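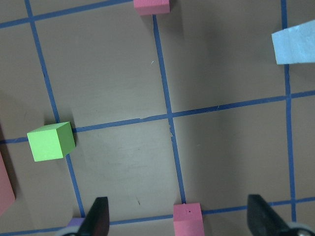
Figure 5.1. A green block where two lines of tape meet.

Human Geography > Towns and Cities > Street Plans

Chapter 5
Living on the Grid

I grew up in Toltby, where I could give a stranger directions to anything in town with two numbers and a wave of my arm. Then I moved to Kandham for school and got lost on my second day looking for a grocery store. I'd passed it twice already! The street I was on had curved so gently that I never noticed I'd turned around, and by the time I asked for help I was walking back toward my own front door.

That walk is more or less why I ended up writing about streets. Toltby is a grid town and Kandham isn't, and if you've only ever lived in one kind of place you may have never thought about it. Streets feel like something that was just there, like the hills. They were drawn, though, or at least argued over, and once they're in the ground they are awfully hard to move. Buildings burn down or get replaced, shops change hands, whole neighborhoods change their names, and the line of the street stays put through all of it.

In this chapter we'll look at what a grid is, why so many towns picked one, and what it's like to live in the result. You'll want the Toltby map from the back of the book open next to you (the big fold-out one, not the little inset). A ruler helps too.

Corners come first

When people say "grid" they usually picture the lines. I'd like you to start with the corners. A corner is where two streets cross, and it's the thing that makes the whole plan useful, since you can name it with just two pieces of information. Fourth and Mill. Tenth and Orchard. Say those and there is exactly one spot you can mean, which you can't say of "the bakery past the church," especially in a town with a lot of churches.

Corners also get more foot traffic than the middle of a block. People arrive from four directions instead of two, so the corner lot tends to cost more and the drugstore or the bar or the bank tends to end up on it. Look at your Toltby map and find the older commercial buildings, the ones shaded dark. They hug the corners along Mill Street and thin out in between. Once I noticed this I couldn't stop seeing it, and I'm sorry to say it'll probably happen to you too. 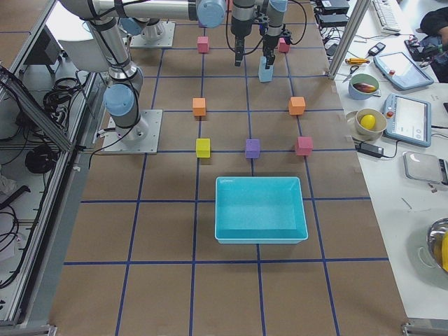
The next thing to look at is the size of the block, because two towns can both be perfect grids and feel nothing alike. In Toltby the blocks are square and 300 feet on a side, and the streets between them are 60 feet wide, measured from property line to property line. You can walk the length of a block in a little over a minute. If you don't like the look of the street ahead (construction, a dog, somebody you owe a phone call), you turn, and there's another one right there.

Gulotano has a grid as well, laid out later and by people who were thinking mostly about warehouses. Its blocks are long, and some run so far without a cross street that residents have worn a dirt path through a parking lot to get to the bus. I love that path. It's the clearest comment on a street plan I've ever come across, and it was made entirely with shoes.

Small blocks aren't free, of course. Every street you add is land that can't be built on, and it has to be paved, drained, lit and plowed for as long as the town lasts. Try it with the Toltby numbers: draw one block, add its share of the streets around it, and see how much of the total is street. It comes to a little under a third. That surprised me so much the first time that I did it over again on the back of the envelope.

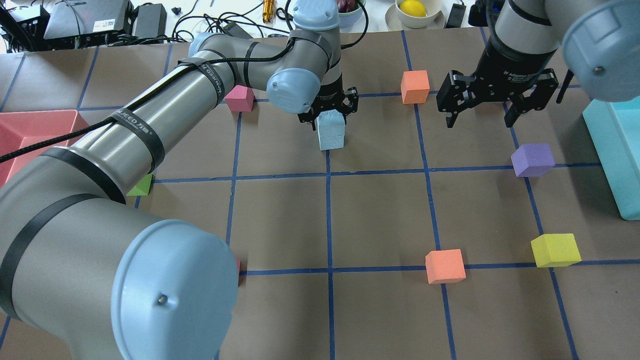
Page 144

So why did anyone bother? Speed, mainly. A grid is quick to draw and quick to sell. You don't have to walk the land very carefully to divide it up on paper, and a buyer who lives a week's travel away can pick a lot from a list. Nyarko was laid out this way over a single December, before most of its buyers had set foot in the valley. The plan ran straight streets directly across a creek and up the side of a bluff. The creek streets got bridges in the end. The bluff streets got stairs, and they're still on the official map as streets, which is a nasty surprise if you're following it in a moving van.

Kandham had no such plan. Its oldest roads follow the river, the next oldest follow the cattle, and the rest were squeezed into whatever was left over. I complained about it for a year. Then I slowly got to like the way a street there closes in and opens up again, and how you can't see very far ahead, and I found that I walked more than I ever had at home. I still got lost, just more cheerfully.

Before you go on to the first section, sketch the streets within a ten-minute walk of where you live. Do it from memory, without checking a map, and mark the corners you're sure of. Keep the sketch, mistakes and all. We'll come back to it when we get to wayfinding, and the parts you got wrong will be more use to you than the parts you got right.

Related in Towns and Cities
Rivers, Bridges and Where Towns Begin
Reading a Property Map
Dead Ends and Cul-de-Sacs
The Stair Streets of Nyarko

Last updated: Tuesday, August 11, 2026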